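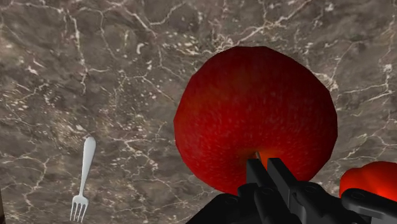 Eltis Tabletop: wrist-view episodes for grasp policy evaluation

Version 4, March 2021

Summary

Eltis Tabletop is a set of 1,562 simulated manipulation episodes recorded from the wrist camera of a single arm with a parallel two-finger gripper. It was produced at Illberg to test grasp controllers under changes of surface texture and object placement. All frames are rendered. There is no real-world footage in this release.

The episodes were generated with Zenow, our scene sampler, and executed with the Lungu controller. Both are kept in separate repositories and neither is needed to read the data.

Scene content

Each episode places fruit, cutlery or both on a flat countertop. The countertop texture is drawn from a pool of 9, including veined marble in dark and light variants. Marble was added because early segmentation models tended to confuse thin white veins with the edges of metal objects, forks in particular. Objects are placed by rejection sampling and may lie partly outside the camera view at any time step.

Fruit meshes are low-polygon, so a round apple can show a slightly faceted outline. Collision geometry is coarser still – do not use it to estimate contact area.

Layout

episodes/ one folder per episode, numbered from 0
episodes/N/rgb/ colour frames
episodes/N/depth/ depth in millimetres, 16-bit
episodes/N/state.csv joint positions, finger opening, commanded velocity
episodes/N/scene.json object names, poses, texture index
splits/ plain text lists of episode numbers

Splits

The test split holds 222 episodes. It uses two textures that do not occur in training. Validation episodes share textures with training but not random seeds.

Labels

Instance masks are written by the renderer and cover every object, the gripper and the visible arm links. The grasp label is computed from the simulator state: an episode is a success if the target is above the lift height when the episode ends. Contact between finger and object does not count. A single colour frame is not enough to tell a closed grasp from a near miss, so use the state file if you need contact timing.

Known problems

– Shadows under thin objects are weak or missing. Depth is correct in these areas.
– Specular patches on fruit can saturate to orange or yellow. Colour thresholding will split the object in two.
– When two red objects are in view and an arm link covers part of one, mask identifiers may swap for a few frames. Fixed for episodes generated after December, not for earlier ones.
– Commanded velocity lags the frame index by one step.

Loading

Run tools/check.py on the root folder first. It verifies file counts and reports missing depth frames. The loader in tools/reader.py returns frames in time order and applies the velocity offset unless raw=True is set.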